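L'atelier Grirner compte 76 postes. Son responsable décrit un aménagement sobre : « Un bâti en métal rouge, un plateau gris foncé, des assemblages boulonnés. » L'écran reste au fond du plan, près des cartons.

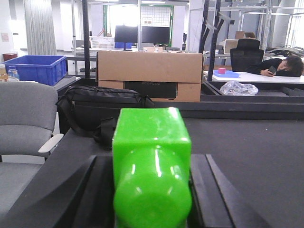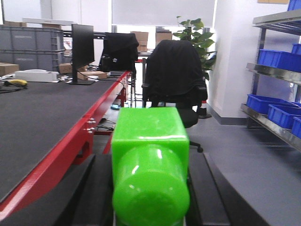
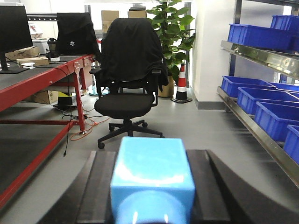

Le rangement suit la règle Olden, appliquée depuis mai. « Tout carton non affecté après 6 jours repart au stock. » Reste le câblage : « Il sera repris poste par poste. »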